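18/06/2022

Purkedik frame, paint and finish notes

Back on the Purkedik today after leaving it hanging since May. For anyone who's picking this up off the shelf: it's the steel road frame with the long head tube, and the customer wants a two-colour fade, deep green at the front going to cream by the seat cluster. I quoted 700 for the paint and I'm already wishing I'd said more, because fades eat time like nothing else!

Started with the primer. I'd shot two coats of the grey epoxy and left it, and it had gone properly hard, so I couldn't go straight over it with base. Scuffed the whole thing by hand with 400 wet, then a red pad in around the lugs and the brake bridge. Went through to bare metal in one spot under the bottom bracket (my own fault, leaning on the edge) and had to spot prime it. Lost most of the morning to that.

Simin Parsa came by with the decal proofs for the Luangrath job and we got talking about masking for the down tube panel. She swears by the thin blue fine-line tape and pulling it while the base is still a bit green. I've always waited. Tried her way on a scrap fork blade and the edge was cleaner than mine, so fine, I'm converted – until it lifts something and then I'll be complaining again. 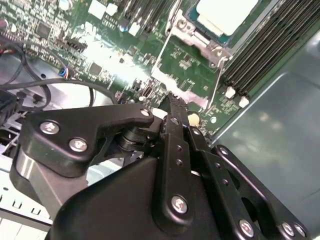 Green went on well. Stakness base, reduced a bit more than the tin says, gun turned down so the fan was narrow enough for the stays. The trouble is the middle of the top tube, where the green and cream meet and the colour wants to go a sort of hospital mint. What fixed it on the test piece was a very thin mist of the cream over the green first, then a mist of green back over the cream, 4 light passes in all with a proper flash between them. Go heavy on any one of those and you get a grey band that won't polish out, so don't rush it.

Clear is still to do. I want the booth warmer than it was today. Last time I cleared cold I got solvent pop all down the seat tube and had to flat the lot. Plan is one tack coat, then two wet, then leave it alone overnight before anyone goes near it with a torque wrench or a coffee.

Other bits:
Rondmont fork is back from the blaster. Crown race seat was plugged this time, thank goodness, so no chasing it with the cutter.
Gun needle is getting tired and spits on start-up. New one ordered, 90 dollars, which hurts.
Luangrath head badge: Simin wants it bonded after clear, I'd sooner do it before. Still arguing.
Down to the last half tin of cream, so whoever mixes next, please write the ratio on the lid. I had to work it out from my own smudged handwriting again.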